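### 3.2 Body mass and forearm length

Animals came from two sites, the Falgate orchards and the gorge at Garon. Same nets at both, same heights, opened at dusk and closed by 1 am. Total captures 1,928, all species. Of these 900 were flying foxes or blossom bats and the rest were small insect eaters, which are left out from here on (see Chraibi dataset for those, not yet cleaned).

Every bat was held in a cotton bag for at least half an hour before weighing so that gut contents wouldn't swing the numbers too much. Small nectar feeders can carry a lot of food relative to their own weight. Bag weighed seperately after, bag weight subtracted. Forearm taken on the right side, wing folded, dial calipers, two readings and the mean kept. If the two readings disagreed by more than half a millimetre a third was taken and the odd one dropped.

Age classes by the finger joints. Light shone through the wing – cartilage gaps visible means juvenile, knobbly and solid means adult. Subadults are a problem. They were scored as adult if the joints looked closed, but some were clearly still greyish in the fur and had not bred. We kept them in. Taking them out shifts the adult mean down at Falgate and hardly at all at Garon, so the choice matters for one site only.

Females visibly pregnant were weighed but are not in the mass analysis. They are in the forearm analysis. Recaptures: first record only. Bands were lost on a few animals, going by the worn patch on the thumb side, and those were let go without measurement.

Final adult sample was 621, of which 272 from Garon. Sexes were pooled in the first pass and then split. Males heavier at both sites, forearms overlapping almost completely. That agrees with the idea that the mass difference is mostly neck and shoulder muscle and not frame size, although we can't show it from live animals.

Mass against forearm was fitted on log scales, one line per sex per site. Slopes did not differ between sites. Intercepts did. A Garon bat of a given forearm is lighter than a Falgate bat with the same forearm, both sexes. Likely explanation is fruit. Falgate animals have orchards within a short flight through most of the year, Garon animals rely on flowering in the gorge and that fails some years. It failed in the second year of trapping.

Observer effect was tested by having R. Boiko remeasure a subset blind to the first reading. Forearms repeatable. Mass less so, but the second weighing was always later in the night so some loss is expected and we did not correct for it. One scale drifted in January and was swapped. Readings from the nights before the swap were checked against the bag weights, which should be constant for a dry bag, and adjusted by the difference. Wet nights are flagged in the table.

A note on comparing with published sizes. Many species accounts give one adult mass with no sex, no season and no sample size. Sometimes the figure is a single museum skin label copied foward through several books. We have compared only with sources that give a range. The Zirkau collection labels are used for forearm but not for mass, as dried specimens shrink and the field weights were often written in later by a different hand.

Growth in juveniles is dealt with in 3.3. Briefly – forearm reaches adult length well before mass does, so a bat that measures as an adult may still be putting on weight for months. Anybody using forearm alone to call age in the field will get subadults wrong. Wing joints better, tooth wear better again but needs a calm animal and a second pair of hands.

Sample sizes by month are uneven. Winter is thin at Garon as the track closes after rain. We tried weighting by month and the result was the same in direction, a bit wider in the error, so the unweighted fit is reported. Raw values and the fitting script are with the supplementary files.

**Figure 2.** Cloth items and paper on a shallow tray, with a folded white towel at one end.

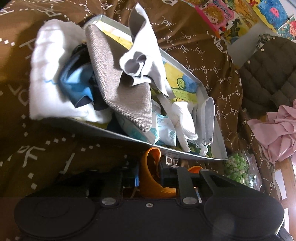
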